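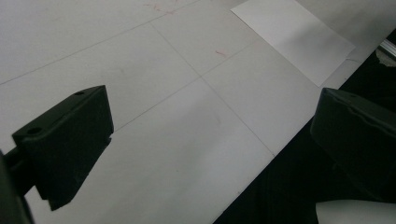
Riren finger-slip fault

Main page | Contents | Recent changes | Random article
Print this page | E-mail this article

The Riren finger-slip fault was a mechanical and data fault in the hand-held grippers used at the Sudavell teaching station, a tabletop site where people record handling tasks for training robot arms. It was logged on 7 May 2023 and affected 31 recording sessions before the grippers were taken out of use. No injuries were reported.

Background

The Riren is a two-finger gripper held in the operator's hand. It is normally used in pairs, one per hand, over a flat white work surface marked with thin grid lines. The operator moves small items on the surface while the gripper reports how far its jaw is open. The robot arm later repeats the motion using the same style of finger, so the reported opening has to match the true one.

Each finger is held to its carrier by two screws. The carrier rides on a short slide inside the body, and a sensor reads the position of the carrier, not the finger itself.

Description of the fault

The screws on one finger worked loose under repeated closing. Once loose, the finger could rotate slightly on its carrier when it met an object. The sensor did not register this movement, and the gripper reported a jaw that was more closed than it really was.
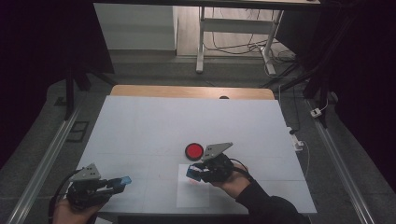 Flat, low items gave the most trouble. An operator could feel the slip and squeeze harder without thinking about it, and the item would still be picked up. The recording looked normal on review. When the arm replayed it, the fingers stopped short of the item or pressed down on its rim and pushed it across the sheet.

Cause

An inspection by Gillies, the firm that serviced the grippers, found that thread-locking compound had been left off during a finger change. The replacement screws were also 2 mm shorter than the originals. A total of 373 recorded grasps were marked as unreliable. Most were later discarded - a smaller number were kept for testing the replay software.

Safety concerns

The fault was first treated as a data problem only. A later review by Brundorari, which ran the station, reclassified it as a safety matter. A replaying arm that misses its grasp may carry on with the rest of the motion, and an item caught by one edge can be thrown clear of the table. Staff had been allowed to stand beside the work surface during replay at low speed. That practice was ended in May.

Changes

Finger screws are now marked with a paint line across the head and checked before each session. The jaw is closed on a gauge block at the start and end of recording, and the session is rejected if the two readings differ. Replay software was changed to stop the arm when the expected grip force is not reached.

See also: Gripper calibration - Jaw sensors - Replay faults

Print this page | E-mail this article
Back to top | Previous article | Next article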